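Wamgate room notebook
19 Oct 2018
Table, rods, cups

Carried over from the last entry: wipe-down method for the white top, rod storage, cup and lid stock. The Skovasley order came in and is partly unpacked. The rest of the carton is under the shelf, taped shut again.

Tabletop

White top wiped with a damp cloth and then a dry one. The spray cleaner used in February left a film that only showed at a low angle, and tape would not hold on it properly. Water alone has done the job since then. Two pencil marks near the back would not wipe off and came up with a plain eraser. Do not use the scouring side of the sponge on this surface.

Layout marks are now on paper strips held with low-tack tape, so the top itself stays unmarked. Strips come off at the end of the day. If left overnight the adhesive stays behind when the paper lifts, at least with the roll we have now.

Lighting unchanged. Shadows on the white are soft grey and spread fairly wide, which makes it harder than expected to judge where a thin white part ends and the table starts. The brown wood paneling behind gives much better contrast. For checking rods by eye, raise them and look along them toward the wall.

Rods

Stock is white, thin, Dutwood part 808. They arrive bundled with a paper band at each end. The band is tight enough to bow the outer ones, so cut the bands on arrival and store the rods flat. The ones that had been standing in the corner tube since the previous order had all taken a curve. They have been moved to the scrap bin and the tube has been relabeled for paper.

Straightness check is the usual one: roll on the table, watch for a gap opening and closing underneath. A rod that rolls evenly goes in the tray. A rod that hops goes to scrap. Rolling direction made no difference.

Handover between two holding points is the awkward part with something this thin. Held at the upper part only, the lower end wanders. Held at the lower end as well, it settles, but any twist put in at one end travels to the other and the surface picks up a rub mark. Slanted is easier than level for this. Sag is less and there is more room between the two grips. Keep the holding points well apart.

Rub marks come off with a dry cloth if done the same day. Older ones have not come off with anything tried so far. 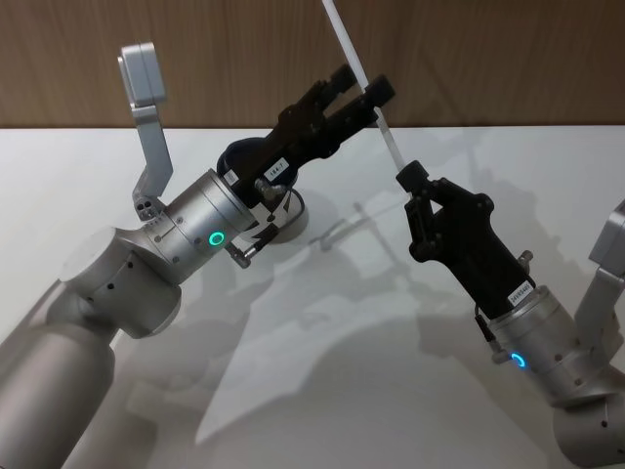 Cups and lids

Black paper cups, white X on the side, thin white band at the bottom rim. Black domed lids. Carton is marked 1,000 cups. Lids are packed separately in sleeves and the sleeves do not say which cup they fit, so there are now 2 lid types mixed on the shelf. Both press on. Only one of them stays on when the cup is lifted from near the top.

Test for the right lid: press down around the full edge until the click, then push up lightly with a thumb under the rim. The wrong lid pops at the seam side first. The right one holds all the way around. The seam is the weak spot in either case, as the paper is doubled there and the rim is slightly proud.

Where to hold: just under the lid. The rim stiffens the wall at that height and the cup keeps its shape under a moderate squeeze. 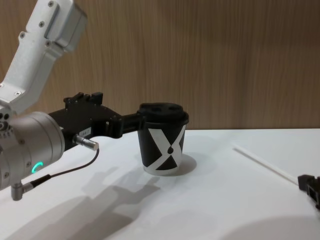 Halfway down, the wall folds in with the same squeeze and the crease is permanent. A creased cup will still stand but the lid no longer seats on that side, so take it out of use. Holding low, near the bottom band, is firm enough but makes the cup top-heavy, and it tips on the way up.

Lift clear of the table before moving sideways. The bottom rim drags on the white top and leaves a faint dark line. The line wipes off with water.

The X is handy for orientation. Turn the cup so the crossing faces front and the small drop shape is at the lower center. On the cups checked so far the seam was then at the back, but one sleeve was printed with the graphic shifted and the seam came out at the side. Those are set apart in the open box, marked S. Use them for lid trials only.

Sadeghi cups (the older plain ones) are almost used up. Not reordering. The wall is thinner and they crease even at the rim.

Storage

Cups upside down in their sleeves, upper shelf. Lids in the shallow bin, sorted, with the loose type in a bag tied shut. Rods flat in the long tray with the cloth over them. Nothing leaning on the wood paneling, as the finish scratches.

Open items

Ask Skovasley for a part number on the lids that hold.
Buy a new roll of low-tack tape, different make.
Tray for rods is slightly short, ends stick out past the shelf edge. Either move the tray or pad the ends.
Repeat the lid push test on cups from the bottom of the carton.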